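Features > Industry > Digital Supply

Latest Features Opinion Events Subscribe

The paperwork behind the parts
By Ritva Halonen
May

Grostwood makes hinges and brackets for commercial kitchens. It buys from 149 suppliers, and until last year most of them still sent their test certificates as email attachments. Matching each one to a delivery could take a full morning. 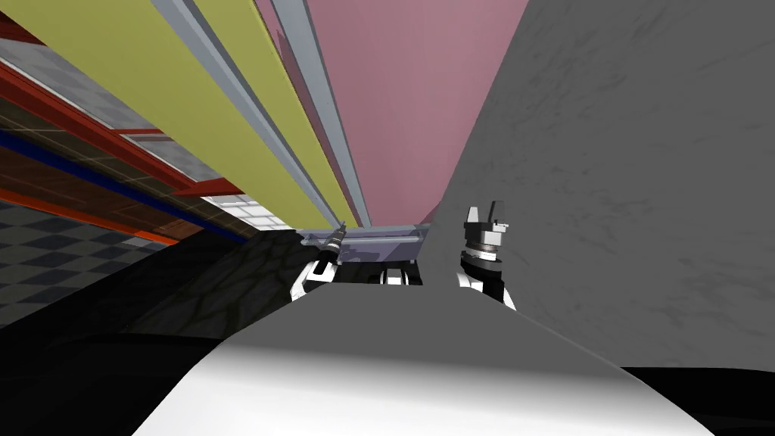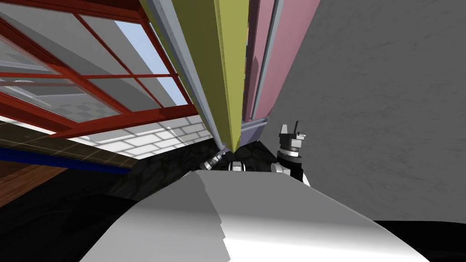
The company now asks suppliers to enter certificates in a shared ledger run by Kakedano. A batch gets a record when it leaves the mill, and every firm that handles it adds an entry. Old entries can't be changed, so a mistake has to be corrected with a new one that everyone can see.

Larger suppliers joined within 90 days. Smaller shops have been slower. Laitinen, a plating firm with a staff of 30, still keys in its records by hand at the end of each shift – a job that falls to the office manager.

Cost is the usual complaint. Kakedano charges each supplier $400 a year, and some feel the buyer should cover it. Grostwood pays the first year only.

There is also the matter of what goes in. A ledger will keep a wrong hardness reading as faithfully as a right one. Ikeo, a rival buyer, looked at the system and decided to spend the money on incoming inspection first. It plans to look again once its own part numbers are in order, and its purchasing team is still working through the fasteners.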